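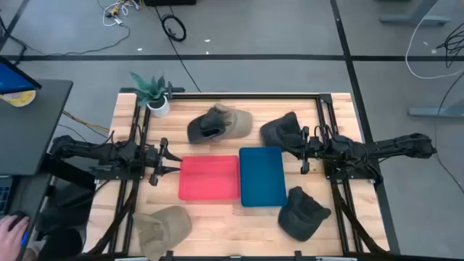 Oiling a butcher-block style worktop: how long before I can put things on it?

Posted in Home and DIY, 27 July 2025

Hi all, first time posting so be gentle! We moved into a little terrace in Cloleswood in March and I've finally got round to sorting out the wooden worktop I want to use as a craft and baking table. It's pale wood, made of lots of strips glued together, and it had gone a bit grey and thirsty looking near the window end.

I sanded it (120 then 180, by hand, my shoulders have not forgiven me) and put on two coats of Prasell worktop oil. The tin says leave it overnight between coats, which I did. Trouble is it's now two days after the second coat and it still feels slightly tacky if I press my palm down, mostly in the middle. The ends are lovely. I left a mug on it this morning without thinking and it's made a faint ring, which I could have cried about.

So do I wait, wipe it, sand it all off and start again? And how long do you lot leave it before you put trays and tins and so on back? I've got everything piled up on the spare bed at the moment and my sister is coming to stay.

mossystep

Put it on too thick. Everyone does. Wait a week.

tallboy_ken

Don't sand it! Not yet anyway. I did exactly this on our kitchen island and the tackiness is just oil that never soaked in and is now sitting on the top going gummy. What sorted mine was putting a tiny bit more of the same oil on an old cotton T-shirt, rubbing it over the sticky part for a few minutes until it loosened up, then going straight over it with a clean dry cloth, and then another clean dry cloth, pressing quite hard. It felt mad adding more oil to a table with too much oil on it but the fresh stuff softens the old. By the next evening it was fine.

One serious thing: lay the oily cloths out flat outside to dry, or soak them in water before you bin them. Please don't scrunch them up in the kitchen bin, they can heat up and catch fire all by themselves.

As for the mug ring, I'd leave it until the rest has gone hard and then rub just that spot along the grain with a very fine pad and a dab of oil. Mine have always come out. I gave ours five days before anything heavy went back, and even then I kept things on a tea towel for a while. Have the window open if it's damp where you are, it makes a big difference.

(Your sister can sleep on the sofa!)

plumduff

I use Altutum hard wax instead of oil and have never had a problem. Costs more, and I think you have to get all the oil off first, so maybe no use to you now. Something for next time. My mum swears by rubbing a walnut on scratches but I've tried it and it did nothing except waste a walnut.

gatepost15

Thank you all!! Did the T-shirt thing last night and it's so much better already, there's only one patch by the wall that still drags a bit. Cloths are spread out on the patio under some stones. Going to leave the ring until the weekend.

mossystep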